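Plerbridge (two-arm kit)

Plerbridge is a two-arm tabletop robot kit sold by the company Verham. It is intended for laboratories, technical schools and small workshops that want to teach a robot handling tasks with ordinary objects. The kit was first offered in July as a replacement for an older single-arm product, the Pritchard, and it shares some spare parts with it. The usual name among its users is simply "the Pler".

Background

The design was started by Čestmír Beneš and Štefánia Murín, who had worked together on the Pritchard. According to the product notes, most customers of the Pritchard bought a second unit within the first year and tried to run both from one computer. The arms were not made for this, and the timing between them was poor. Beneš proposed a pair of arms with one common controller, and Murín wrote the first version of the control program, which is called Grater. The name comes from the noise of the first test gearbox.

Components

The basic kit contains two arms, left and right, with a black gripper for each of them, the controller, the power supply and a box of fasteners. The fingers of the gripper are jointed and move by small linkages. They can be removed with a hand tool and replaced by the owner. Each arm carries a silver module on a metal bracket near the gripper, and the cables are led along the outside of the arm. A table is not included. Verham recommends a plain light surface and a dark background, which makes it easier for the owner to judge the position of the fingers.

The reach of each arm is 700 mm and the permitted load is 300 g per gripper. The load was criticized by several buyers as low. A full drink bottle is often heavier than this, and so it must be held with both grippers, or the bottle must be moved without lifting it.

Standard tasks

Grater is delivered with 10 prepared tasks. Each one has a short text, a starting position for the arms and a list of suitable objects. The bottle task is the one most owners try first, as the object is cheap and available everywhere. The bottle is placed upright between the arms, and the grippers wait open on both sides before they close in. Clear plastic is considered a difficult material for such systems, because light passes through it and reflects from the ridges. A bottle with a dark label is recommended for beginners.

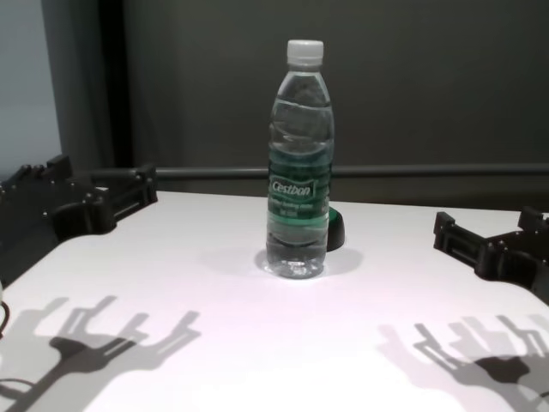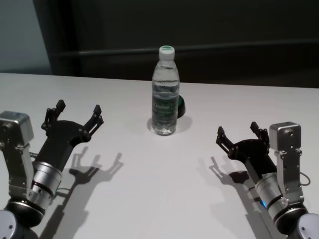 The bottle task with the grippers open, from two viewpoints.

Other prepared tasks include stacking cups, folding a small cloth and passing an object from one gripper to the other. The passing task depends most on the common controller, and it was the reason given by many customers for changing from the Pritchard. New tasks can be recorded by the owner and stored beside the prepared ones. They can also be exchanged between kits, but the arms must be calibrated again after every exchange, a step that the first manual did not mention.

Service

Verham offers a paid setup service, in which a technician mounts the arms, performs the calibration and stays until the first task runs. The service was organized by Janka Vaněk and is at present available in 4 countries. Customers outside of them receive a remote session of the same content. Replacement fingers are sold in pairs. The wrist joints must be returned to the maker for repair.

Reception

A long review by Ji-hoon Shim, published in October 2023, praised the grippers and the clear structure of Grater, but described the manual as "written for the people who built it". Shim also noted that shadows of the arms on a white table can be strong under ceiling lamps -- he advised a second lamp from the side. Vojtěch Zeman, who compared the kit with the Pritchard for a teachers' newsletter, considered the price acceptable for a school only if the kit is shared by more than one class. He found the calibration too long for a single lesson and suggested doing it the evening before. A revised manual with a separate chapter on calibration was later added to the kit, and owners of earlier kits can request a printed copy.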